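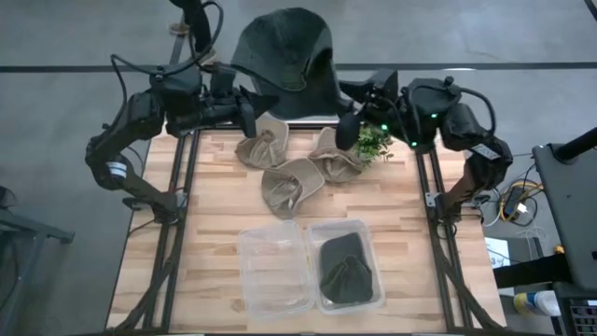 Photo: Mared Gwilliam

Home | List archive | Threads | Search | Log in

Subject: Re: Re: caps for the Hisska weekend — folding or stacking??
From: Elin Lewis
To: Hisska walkers list

Quick one, on my way out the door. Mared's picture is the one to look at for the colors. Big dark green one, and the three tan ones lying on the table. So those are the two colors, no others, please stop asking me about navy.

Answers to Gilles, in his order more or less:

Total is 166. Not 132, that was last year's number and I copied it into the September note without thinking. My mistake.

Green is for route leaders and the food stop people. Tan is everybody else. There are 52 green, which sounds like a lot but Dilwyn wants spares at both ends of the route and last time we ran out by lunch.

Packing — please nest them, crown inside crown, brims all pointing the same way. Do NOT fold the fronts flat. We did that for the Skarnetti walk and half of them had a crease down the middle that never came out, steam or no steam. If you get one with a dent, push it out from the inside with your fist and leave it sitting on its brim overnight. Works most of the time.

Stacks of 6, then into the box on their sides. Any taller and the bottom ones go wide and won't sit right on anybody. Tissue only between colors. Green rubs off on the tan if it gets damp, ask me how I know.

Straps: set them all to the middle hole before they go in. Takes forever handing them out otherwise.

Kids sizes I still don't have an answer on. Niloufar was going to call Irska about it, Niloufar if you are reading this did you??

Boxes are in my hallway. Come get them any time after 4, ring twice, the bell sticks.

Elin

On behalf of Gilles Royer, earlier in this thread:
> Hi all,
>
> I have offered to pack caps but I have some questions first.
> How many are we packing in the end? The note says 132 and
> Dilwyn says more. Who gets the green ones? And do we fold
> them or stack them? At Tai we always folded the front half
> back into the crown and it saved a great deal of room, but
> those were softer caps I think.
>
> Also is somebody bringing tape. I have one roll, nearly
> finished.
>
> Gilles

PS tape — yes, I have tape. Bring a marker tho, mine is dead. Write the color and the number on the short end of the box, not the lid, they get stacked up in the van and you cant read the lids.

PPS Dilwyn, you still have the folding cart. Need it back before we load.

4 replies | 2 likes | Share this message

Previous in thread | Next in thread | Back to top
Contact the list owner | © Hisska walkers list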